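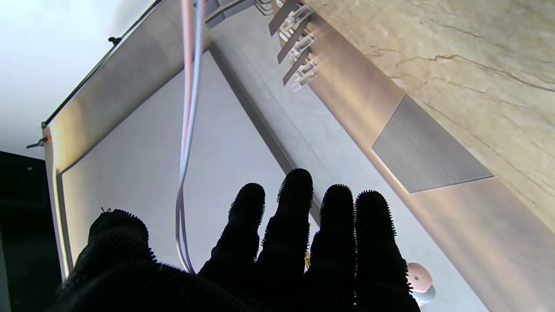

Two threads, one pink, one pale blue.

Put up in a rush as Savvas wants the page live before lunch. Markos Tzavaras set out the bits, I did the captions. Sorry for any typos, will fix in February when the Estia pages get redone.

The marble top is the one we always use for small stuff. Nice to look at, terrible for finding anything you drop – the brown veins hide the lot.

Gellero thread comes on the 30 m reel, Stekeo does the 1,000 m cone. We went with the small reel. Plenty for table work and it dosen't twist as much.

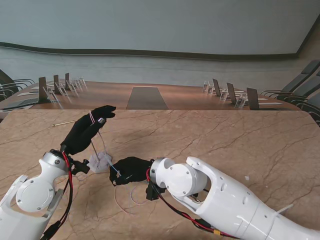
Thread tangles the minute you let it go slack. Old problem, no cure. There's a loose heap of the white on the marble, and the pale blue one is stretched up on a slant between the two hands. Pink looped round one finger. Crumbly white block near by, good for standing thin rods in – Markos swears by it. Gold rod lying off on its own further up.

Rest of the set (37 pictures) goes up once Savvas Sarantis has sorted the names. Prints from Rallis if anyone wants them, ask for folder 217.

2020-11-02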